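The Quiet Rate

The letter from Monetix said I had been chosen. I have been chosen before, by a cruise line and by two banks, so I read it standing over the recycling.

It was about the savings account my mother left me. For 36 years she had kept it at the old counter on the corner, where they gave you a pen on a chain and a calendar in December. Monetix had bought the counter, taken out the chain, and was now offering me something called the Quiet Rate. If I moved my money by 2nd March, it would grow "without noise." I read that line three times. I had never heard my money make a sound.

My sister had already signed. She called to tell me so, in the voice she uses for diets.

"It's run by Tekness," she said. "They do the math part."

"What math part?"

"The part that makes it grow."

I said that part used to be called interest, and a man did it with a pencil. She said I was being like Dad. Dad once drove back to a gas station because the pump had skipped a penny, so I took it as praise, though she didn't mean it that way.

I went down there anyway. I wanted to hear a person say it out loud. The new office had a carpet the color of oatmeal and a bowl of mints nobody had opened. A young woman in a gray jacket sat me down and asked what my dreams were.

"I'd like to know the fee," I said.

"There's no fee on the Quiet Rate."

"What is there, then?"

She looked at her screen for a while. There was, she said, a placement adjustment. It came to 29 dollars.

"A year?"

"A quarter."

I asked how that was different from a fee. She said it was adjusted. I asked what happened if I wanted the money out, say for a roof. She said most clients found they didn't want it out. I told her most clients had better roofs. She turned a sheet of paper around so I could see a line going up, and I asked what the numbers were along the side, and there weren't any.

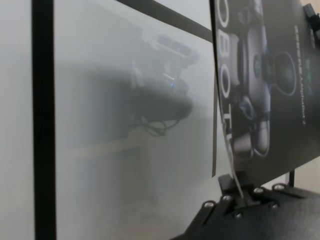
What my mother would have said

She would have said nothing in the office. She would have thanked the girl, taken a mint, and waited until the car.

My mother trusted four things: cast iron, the almanac, her own handwriting, and Shukla, the hardware store on Jimon Street, where they let her pay for a water heater over a whole winter and never wrote it down. She didn't trust the counter with the pen on the chain either. I found that out when I cleared the house. There was 400 dollars in the flour bin, in a bread bag, and more behind the furnace, all of it in small bills. She had been going to that counter every week of my life, and she had been holding back on them the whole time.

I thought about that on the drive home. I had half made up my mind to bring everything back in an envelope and put it in my own flour bin, except that I buy flour in the little sacks.

My sister called again at supper.

"Well?" she said.

"They want 29 dollars to adjust me."

"But what did you decide?"

I told her I had left 1,000 in the account, so they'd keep sending the letters, and taken the rest. She asked where I had put it. I could hear her television going, and her husband asking who was on the phone.

"Behind the furnace," I said.

She was quiet for a second, and then she asked if I had any idea how to get out of the Quiet Rate. I told her to find her paperwork and a pencil, and I'd be over after the dishes.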